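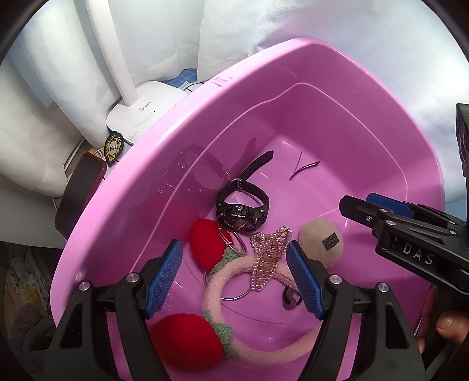 Ribbed pads or plain foam for picking soft things out of a tub?

Emrys Gwilliam
3/8/24

I'm comparing jaw pads on a pair of hand-held grippers before we commit to a set for the arm. The test is a pink washing-up sort of basin with hair things in it: fuzzy headband with felt strawberries, claw clip with pearly studs, hair tie, a bobby pin, a sports watch. My daughter's contribution to science, on loan until October.

The blue ribbed pads are lovely on the headband. They bite into the fluff and it comes up first go nearly every time. Trouble is, it rarely comes up alone. There's a big thin metal ring running underneath it and the claw clip sits on top, so I go in for one item and leave with a charm bracelet. I did 40 picks with the ribbed pads and 30 of them were clean. The other pads I've got are flat foam from Stekeck, which drop the headband but don't seem to snag anything.

Is there a pad that does both, or do I have to change the way I pick? And does anyone have a trick for the bobby pin? It lies flat on the floor of the basin and I have started to take it personally.

Morfudd Rees

Keep the ribbed ones. Your snagging is mostly down to where you grab. If you close across the middle of the headband you scoop up whatever is under it. Go for one of the strawberries, pinch it at the sides, lift 2 cm, stop, give it a small wiggle, then carry on. The wiggle sheds the clip more often than you'd expect and the ring sometimes. We got from dreadful to 47 clean out of 50 that way, though our tub had socks in it and socks are forgiving.

You've got two grippers, so use both. Hold the ring down with one and lift with the other. It feels like cheating but a two-armed setup can do it just as well.

Bobby pin: don't pinch it where it lies. Drag it with one jaw tip to the wall of the basin and let the slope tip it up. Ribs are no help there, you want a thin edge. I stuck a sliver of plastic on the tip of one jaw and it's still on, to my surprise.

Also check your jaw screws after a long session. Mine work loose and then I blame the pads for a week.

Petar

foam is rubbish, had the same ones, went shiny in a fortnight. get the Halás silicone

Emrys Gwilliam

Thanks both. Strawberry method is a clear improvement, the wiggle less so, but I may be wiggling wrong. Pin still at large. Petar, which Halás ones, the grey or the clear?

Petar

grey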